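Stisano Upholstered Folding Surface
Model: Prillance 616
Colour: heathered grey

A padded, fabric-covered surface for laying out and folding garments. The cover is a fine, tight weave. Corners are rounded.

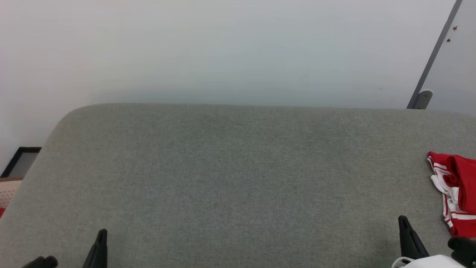 Load limit is 200 kg, evenly distributed. Allow 900 mm of clear floor on the working side. Adult T-shirts and jerseys can be laid flat sideways, neck to the left, and the sleeves turned in over the body before folding.

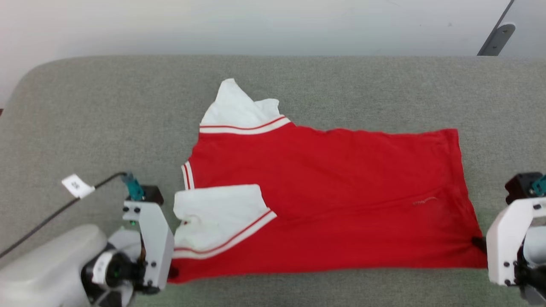

Vacuum the cover with a soft brush. Do not iron on it. Spare covers are sold in packs of 2. Trade orders: Somtochukwu Obi, Stisano.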